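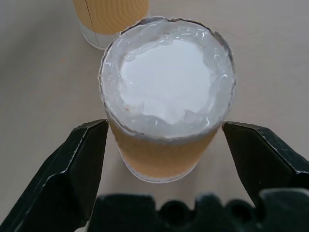

**Automation 2539 – Notes for the Plallow visit**
Fimden Technical College, unit 3

These notes are for the students who came to the open day at Plallow and also for those who could not come. Please read them before the tutorial in January. I wrote them partly from my own notebook and partly from what was told to us at the table, so the order follows the visit and not the textbook.

## 1. What the demonstration was about

The people at Plallow chose a small job on purpose: two arms, one table, three cups standing upside down. A cup is light, it gets narrower on one side, and it changes its shape if you press it too much. A metal block forgives a strong grip, but a cup does not.

Each arm carries a gripper with two black fingers. The fingers open and close in a straight line towards each other. They have no joints of their own, so all the turning and tilting must come from the arm. Several of you asked why they do not use a hand with five fingers. The answer we got was short: for this job two fingers are enough, and there are fewer parts to repair.

## 2. How the grasp is made

In the first part of the session we were asked to watch only the left arm. I suggest you learn these steps in your own words.

1. The arm goes to a position near the cup with the fingers open. The opening must be wider than the cup, but if it is much too wide the fingers can push the neighbouring cup.
2. The fingers come to stand one on each side of the cup. At this point nothing is touched yet. If the cup is not in the middle, one finger will touch first and slide it along the table.

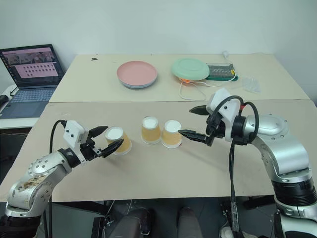
3. The fingers close until both have contact. The force should be the smallest one that still holds the cup.
4. The cup is lifted straight up for a short distance before any movement to the side. This is the same rule we use in our own workshop at Poulain.

Step 2 is where most beginners have trouble, with a robot or with a simulation. In our exercise with Drerkeo last term, many groups closed the gripper too early and then looked for the error in step 3.

## 3. Two arms over one table

The arms face each other and both can reach the middle. This is useful, but it also means that they can hit each other. Look at the row of cups: the left one belongs naturally to the left arm and the right one to the right arm. The middle one can be taken by either, and somebody has to decide which.

There are two common ways to solve this:

- **Fixed zones.** The table is divided and each arm stays on its own side. It is simple and safe, but one arm may stand still while the other has too much work.
- **Shared zone with permission.** Only one arm may enter the middle at one time, and the other waits outside. This needs a signal between them.

We discussed the second way in week 4 under the name "mutual exclusion". It is the same idea as with two programs that want to write in one file – only here a mistake makes a noise.

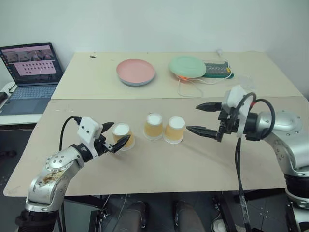
The waiting position also needs some thought. An arm that waits too close makes the free space smaller for its partner, and an arm that waits too far away loses time on every cycle. Cables should be part of the same drawing. They go up in a loop near the wrist and they need space when the wrist turns, so do not plan the path of the fingers only.

## 4. Cameras

A camera near the gripper sees the cup from very close, with the fingers on both sides. It is good for the last centimetres. It does not show much of the table, and for this you need a second view from higher up. In your report, please say for each of the four steps in section 2 which view you would trust more.

## 5. To prepare for the tutorial

- Draw the table from above, with both arms and three cups. Mark the shared zone.
- Write the rule for who takes the middle cup, in 2 or 3 sentences.
- Choose one thing that can go wrong in step 2 and explain how the robot could notice it.

Drawings by hand are accepted. Please put your group number in the top right corner, and bring the sheet on paper.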